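Subject: Re: [floor-users] Open day at Planmont, anyone going?
From: Yuzhen Lei
To: floor-users list

I went, so I can answer most of this. Quoting the original so people who joined in February can follow:

> Has anyone signed up for the Planmont open day? Gastness say they
> will have the towel cell running live and that visitors can stand
> next to it. We are looking at something similar for the linen room
> at Cirncombe and I would like to know:
>
> - does it really fold from a pile, or is the pile set up for it
> - how long per towel
> - what happens when it drops one
> - how much room it takes up
>
> I can't get away that day. Notes from anybody who can would be
> very welcome.

Pile or no pile: both, depending on which session you saw. In the morning they fed it towels already laid out flat, one at a time, and it folded those and moved them to the corner of the table. After lunch they tried it from a heap. That was slower and they said up front that it was the newer part of the work. It picks up a towel, lets it hang, looks for a corner, and if it can't find one it puts the towel down and tries again. I saw it try four times on one towel before the operator stepped in and spread it by hand.

Time per towel: I timed it on my phone for a while. The quickest flat one took 104 seconds from first touch to finished fold. I didn't get a useful number for the heap because of the restarts. The operator said they had slowed the arm down for the open day on account of people standing near it, and that it normally runs faster, but she wouldn't give me a figure and I don't blame her.

Drops: if the towel lands on the table it has another go. If it goes over the edge, someone has to pick it up. I asked whether it knows the towel has gone and the answer was "mostly." It closed on nothing twice while I was there and carried on with the motion as if it had a towel.

Room: the table is smaller than I expected. With the arm and the taped line on the floor you would want the space of a small office. The Cirncombe linen room would take it if the shelving on the door side came out — I don't know how you'd feel about that.

Other things I wrote down:

They put cloth over the table. The operator said the bare top gave them trouble with glare and that the fingers would skid when they came in low to get under a hem. The cloth shifts a bit over a session and she straightened it between runs.

The fingers are ribbed on the inside. They have gone through several sets and told us the smooth ones were no good on microfiber.

It is trained from people driving the arm by hand. They aim for 200 runs of each kind of fold before they try it on its own. Visitors could have a turn at driving, 10 minutes each. I had mine and folded one towel very badly. It is much harder than it looks, mainly because you can't feel how hard you are gripping.

There is a small camera down by the gripper and they had its view up on a monitor, which I found more useful to watch than the arm itself. You can tell from it when the gripper is going to miss. They let us save stills, and I've put one in below.

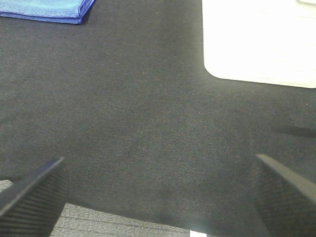

*View from the gripper camera, fingers open, folded blue towel at upper left.*

I spoke to the person from Kang who was there about grippers. They sell a softer finger that fits the same mount. Gastness haven't tried it yet. I have the data sheet on paper and can scan it if anyone wants it.

My own view is that the flat folding would be usable if you have someone nearby doing other work. From a heap, I would wait. They plan another open day at 2 sites later in the year and said the heap sorting is what they want to show then. Parking at Planmont is bad, use the lot behind the building and go in by the loading door.

If you want to ask them anything directly, tell me and I'll pass on the contact I was given. I'd sooner not put it on the list.

Yuzhen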